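Kunimden: color words, Türkmen to English

3 min read

What this is

Word list. 3,810 rows, one phrase per row, Türkmen on the left and English on the right. Mostly color words plus the nouns they get stuck to (cloth, fruit, horses, house paint). Version 2. Version 1 had the columns swapped in places, please dont use it.

Files

kunimden.tsv – the list
shades.tsv – 244 rows, only the shade words, split out becuase Jaltolex kept asking
notes.txt – spelling decisions, messy

Columns

id, source, english, shade, checked

"checked" is yes or blank. Blank means no second reader yet. Not the same as wrong.

Known problems

Horse coat colors are a mess. English side picks one word where the source has several. Carpet reds also uneven, the Cakmont batch used "dark red" for nearly everything. First 100 rows were typed by hand, so expect stray spaces. Strip before matching.

Sort order is by id. Alphabetical breaks on ý and ň in some spreadsheet programs, save as UTF-8.

Using it

Fine for teaching, flash cards, spell checkers. Credit Kunimden. Next update planned for September if the fabric rows get read in time.

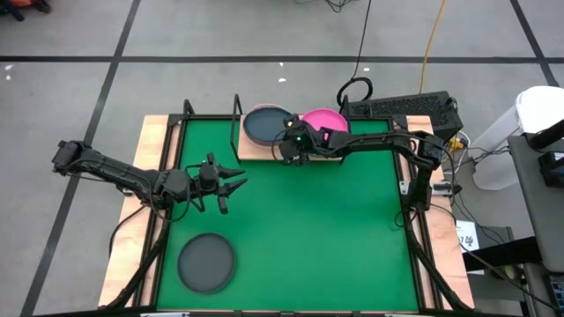
Shade rows only work if you tag the plain word first and the fancy one second. So for the middle surface write "green" and stop, leave "shade" blank. Same with the boards down the sides, "light wood" in english, "pale" in shade. Black stays black. If two people would argue over it, leave it blank and put a line in notes.txt.

Contact: use the Kunimden issues page | Back to top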